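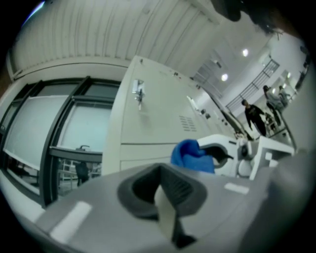
About Harneck

Harneck sets up and maintains small automation cells for light assembly and packaging plants. The shop opened in May with one service bench and now runs 8, each fitted for a single make of gripper or arm.

Most of the work is gripper service. A unit that comes in is logged, wiped down and checked for play in the fingers. Pads are replaced when the ribs wear below the limit on the service sheet. Position markers are cleaned or reapplied, and the unit is calibrated against a fixed plate before it goes back on the cell. A standard service takes 2 working days. Units with damaged wiring take longer and are quoted separately.

Cell setup is done at the customer's site. We level the base, set the reach limits, teach the pick points and run 160 test cycles at reduced speed – then the same number at full speed. The log stays with the customer.

Harneck is the service partner for Cekent grippers and for the Ferreira line of feeder cells. Parts for both are kept in stock. Older Wedell controllers are repaired as long as boards can be found.

As of Dec 12, 2018, we have 1,576 units on the service register. Customers can request the record for any unit by serial number through the service desk.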